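Okay, hard water thread. We moved to Iststead in June and I have learned more about minerals than I ever wanted to know.

I grew up on city water that came off a mountain. You turned on the tap, you drank it, end of story. I had never once thought about calcium.

First week here my hair felt like doll hair. Second week the coffee maker started making a noise like a goose. I figured both of those were just part of moving!

Then there's the bathroom, oh boy. Well water and toilet bowls, a love story:

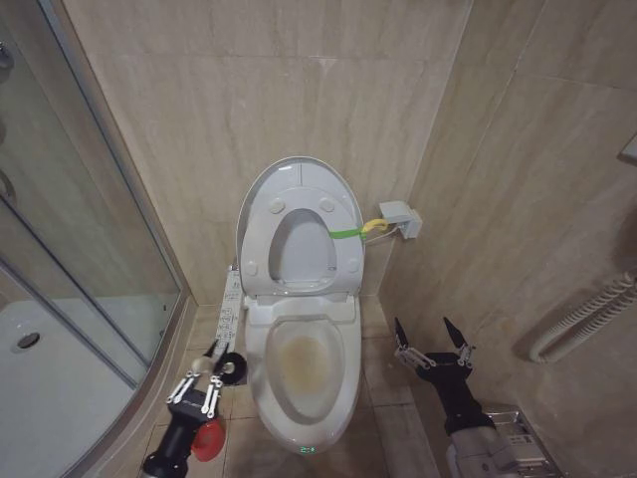
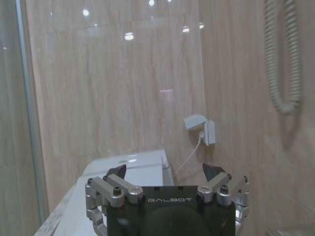
Fiachra Keane: is this a hardness thing or an iron thing? Because those are two different fixes and people mix them up all the time. Get it tested before you buy anything.

Great question, and yes, I mixed them up. Hardness is calcium and magnesium, so you get the white crusty stuff on faucets and a kettle that looks like the inside of a cave. Iron is what gives you the yellow, orange and brown stains. You can have one or the other or (lucky us) both.

So I got the test. There's a mail-in kit from Gunawardena, you fill a little bottle and wait. Hardness came back at 23 grains per gallon. I had to look up whether that was bad. It's bad! Over 10 and you're already in the "very hard" part of the chart.

Iron was on there too, a smaller number, but it doesn't take much.

Things I tried before spending real money, in no special order. Vinegar on the shower head, tied on in a sandwich bag overnight: works great, smells like a salad. Vinegar in the kettle: also great, rinse it twice or your tea is ruined.

Lemon juice on the faucets: fine, I guess? Same idea as vinegar but you pay more and get seeds everywhere.

Bleach on rust stains: please don't. It can set them and make them worse. And don't ever follow it with vinegar or any other acid cleaner, the fumes are seriously dangerous. Get the citric acid powder and use it by itself.

A filter pitcher: nice for taste, did nothing for my laundry, obviously, I don't know what I was expecting there.

My neighbor Kiros Abdella has been on a well his whole life and he said to stop messing around with lemons and price out a softener. So I got two quotes. One was from Sokska and one was from Cadetar, and they were 1000 dollars apart for what looked to me like the same tank.

The difference was mostly that the pricier one had an iron filter in front of the softener. I called and asked if I could add that later and they said sure, if you leave room on the pipe. So leave room on the pipe!

We went with the cheaper setup, and installation took a morning. It eats salt. I bought a bag for 121 percent of what the store across the county line charges, which I only found out after I'd hauled it down the stairs.

Hair is back to normal. Goose noise is gone. Towels are soft again and I keep making people touch them.

Iron filter is next, probably once the car is paid off. If you've got one, tell me how often you have to backwash it, I keep getting different answers.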